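Harasym Open Chassis, Light Gray Sheet Metal

Item 548
Sold by Fanden Workshop Supply

The Harasym is a plain sheet metal computer chassis with an open top. It is made for repair benches, classrooms and anyone who takes machines apart and puts them back together on a regular basis. You get the metal body, the screws and the standoffs. Motherboards, drives, fans and power supplies are sold separately.

We have carried this chassis in our catalog since the first Cirnar line, and the body has changed very little. The main change is in the rail. Older versions had a smooth rail, and accessories had to be drilled and screwed on. The current one is punched along its length, so clips and covers can be pushed into the cutouts by hand and pulled off again.

Body

Light gray sheet metal. Parts of the body are joined with small round rivets. Edges that you touch during normal work are folded over. The edges of the punched cutouts are cleaned but not rolled, so wear gloves if you are working along the rail for a long time.

Venting

The ventilation areas are fine perforations punched directly into the sheet. There is no separate filter. If your room is dusty, the Cirnar filter sheet can be cut with scissors and held over the vents with magnetic strip. Brush the vents out when you see lint building up. Compressed air works too, but hold any fans still while you do it.

Fitting a motherboard

Set the standoffs first and check them against the holes in your board. A standoff left under the board where there is no hole can short it out. Lay the board in at a slight angle, connector side first, then lower it and start every screw by a turn or two before tightening any of them. Tighten by hand. A power driver is too strong for these threads.

Run the cables before you fit long cards. There is more room than in a closed case, but a cable pinched under a board edge is still hard to get out once everything is screwed down. Leave enough slack that plugs can be pulled straight up.

Covers and clips

Narrow black parts such as slot covers and cable clips are sold in bags under the Madis name. They are small and easy to lose, and we suggest ordering one bag more than you need. Madis covers made for the older smooth rail do not fit the punched one. If you are not sure which rail you have, look for the row of small rectangular C-shaped cutouts. If they are there, you have the current type.

Mounting

The chassis can be used flat on a bench or mounted on a wall or stand with the vents left clear. Leave a hand's width of open space under it. Do not set it on foam or carpet. For wall mounting, use the Fanden bracket set and fix it into something solid. Thin corrugated panel will not hold the weight by itself and needs a backing board.
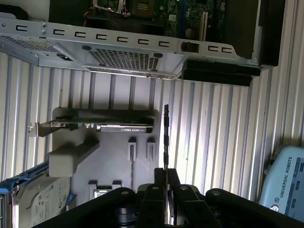 Parts holders with a flat, rounded-edge plate are a good match for this kind of work. They keep loose components off the bench and within reach while the board is being fitted. Any holder will do as long as it does not cover the perforated areas.

Ordering

Price is 99 dollars for a single chassis. Schools and repair shops that order by the pallet should write to us for a quote. Some 3000 of these are in use in training rooms, and we keep spare screws and standoffs in stock for all of them, including the smooth rail version.

Spare parts for this item:

Standoff and screw bag, item 303
Madis cover bag, punched rail
Madis cover bag, smooth rail
Cirnar filter sheet
Fanden bracket set

Shipping and returns

The chassis ships in one carton with cardboard corners. Check the rail before you sign for it, as this is the part that bends if a carton is dropped. A slightly bent rail can be straightened with flat pliers and a cloth, but we would sooner replace it. Keep the carton until you have fitted your board.

Unused items can be returned in the original carton. We cannot take back a chassis that has been drilled or cut. Opened bags of covers and screws are not returnable. Orders placed before 2 p.m. leave the warehouse the same working day, except during stock count in June.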